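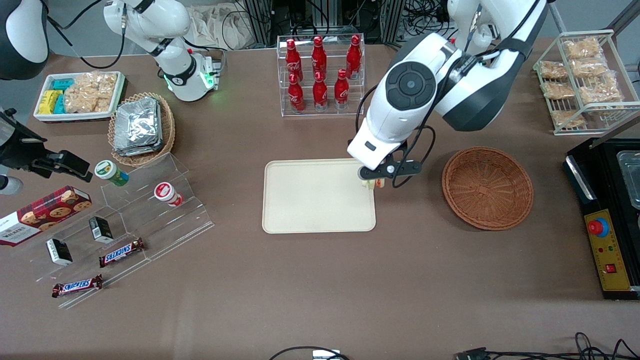

Snacks and drinks on the brown table.

I finally replaced the old baby monitor we'd been using to watch the garage. The new one is a Hoekstra door sensor with a small base station, and it cost me $38. Setup took 18 minutes, most of it spent typing the Wi-Fi password wrong. Range is fine through 2 walls. The app sends an alert when the door opens and another if it stays open past ten minutes, and you can't change that number, which bugs me. Ilse Kleinschmidt has the same one in Rondville and says her battery died in November after a year. Mine takes the same coin cell, so I bought a spare pack.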